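December 2022 - tube task, student arm project

Back on the blue tube. Danica Perić's group wants this in the end-of-term demo and I'm still not convinced it belongs there. Their claim from October was that anything that can pick up a rigid part can pick up a tube "with a bit of tuning." We've had a bit of tuning. We've had several bits.

Log from the last session: 64 attempts, 54 marked as success. I went through the notes with Fatos Mladenović and the number is softer than it looks. "Success" was written down as soon as the fingers closed on the tube. Where the other end went doesn't come into it. The demo asks for tube into bin, so I'd like that to be what we score.

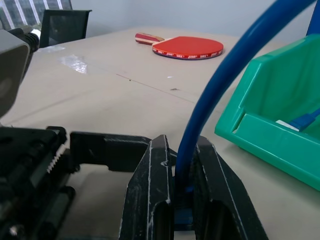

Grip point matters more than the group admits. Pinched low, the tube is free to bend any way it likes above the fingers, and the policy has no idea what the far end is up to. Danica says more data will sort it out and wants 3,000 episodes before we judge. Maybe. I'd want to see 2 grip heights compared first, same start pose, same person scoring. Cheap to do, a morning at most.

Other things:

- Finger edges are scuffed on both sides. Check that the pads still meet square before blaming the software again.
- Clear the table before each run. Plastic film and the paddle go on the shelf. If we keep them out as clutter, write that down and keep them out every time.
- The Nallaneo config was edited without a note. Whoever did it, please put the old values back in the shared folder.

Fatos thinks the Loden team has the same trouble with their cable task and hides it by starting from a straight cable. Will ask to see their raw logs, not the slides.

Next: rescore the 64, then the grip height test. Demo slot stays unconfirmed until both are done.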